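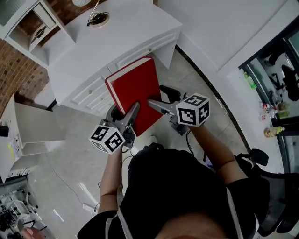
p. 28

Sat 24 August. Book handling at the white drawers. Red one, closed, held upright between the two grippers with a slight tilt. Hardcovers shift less than paperbacks when clamped at the edges, so I have put the paperbacks off to January. Drawer labels still missing; Rocío Lozano wants them in the Oltmanns typeface, I want them legible. Cabinet top to be cleared before any sorting by height. Shelf pitch in the new unit is 40 cm, too tall for most of what we own. Ordered 4 dividers from Fultex. Delivery up to 10 days.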